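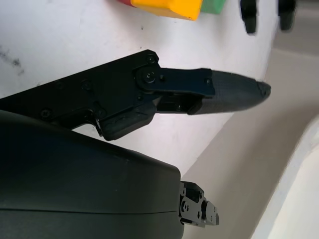
How does a robot learn to pick up a block?

You learned to pick things up when you were a baby. You grabbed, you dropped, you grabbed again, and you probably stuck a few things in your mouth. I work with robots, and I can tell you that they have to learn too (minus the mouth part!).

My job is collecting examples. An example is one go at a task, from start to finish, saved so the computer can study it later. The robot I work with is called Drulero, and lately its task has been blocks. Pick one up, put it down somewhere else. Easy for you, pretty tricky for Drulero!

So who does the moving? I do. I hold a set of controls, and when I squeeze, the robot's fingers squeeze. When I move my hand to the left, the robot's arm goes left as well. It feels a bit like having really long, clumsy arms, and my shoulders get sore by lunchtime.

While I'm doing that, the computer is busy saving two things. One is what the cameras see. The other is how every joint in the arm moves, kind of like how your elbow and wrist bend when you reach for a biscuit.

On a good day I get through 80 examples. Our blocks collection is called Cunow, and it has 1,848 so far. We want 3,000. I know — that's a lot of blocks.

Why so many? Well, pretend you'd only ever seen one dog, and it was small and brown. Then a huge white one trots by. Would you know it was a dog? Maybe not! Computers get stuck in the same way. If I always put the yellow block in the same spot, the robot might only learn to reach for that spot. So I move the blocks around, turn them sideways, and swap the colours over.

I make mistakes, too. Sometimes I knock a block off the table and have to crawl after it. If a go is really messy, I mark it so that we can decide later whether to keep it. Some of the wobbly ones stay in, like when a block slips and I catch it again, and those can help the robot learn how to fix a slip of its own.

Try it at home: put on a pair of oven mitts and stack five blocks using only your thumb and one finger on each hand. Then move the blocks and have another go. How many tries before it feels easy?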